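Tuesday, February
Display bench, soft goods and baskets

Started at 12 with the basket question left over from last week. We've been going round in circles on whether the Marchand baskets are too busy to hold anything with a strong shape of its own, so today I just loaded one up and had a proper look.

And I love it! The dark twisted strands make the colours sing. The orange one holds its own even with coils crossing straight over it, and the bit of pale green at the side is enough to say "something that grew". The big red one sits further back and goes lovely and moody behind the thick strand. I'd been ready to write red off after the Rostex samples (far too pink under our lamps), so that's a very happy surprise.

The gaps are wide and uneven, which worried me for the small pieces. The little yellow-green one with the orangey-red tip is down among the lower coils at the far left and still reads nicely. 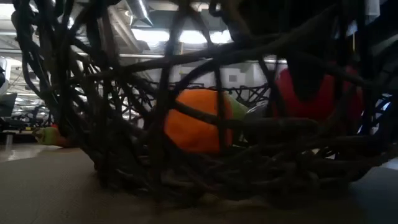
Still to sort

Base: it's heavy and knotted, so try it on the Jivier cloth before it goes near the painted shelf. Don't want scratches again.

Rim: sags a bit towards the middle. I rather like it, but check with a fuller load.

Lining: tried 3 fabrics on paper, want none of them now. Leave the weave open.

Price cards: the 30 mm ones from Gravix will slip straight through. Tie them on with string, or go up a size?

Next go: same basket, all greens. Might be gorgeous, might vanish completely. Bench is free until 4 so I may have a crack at it this afternoon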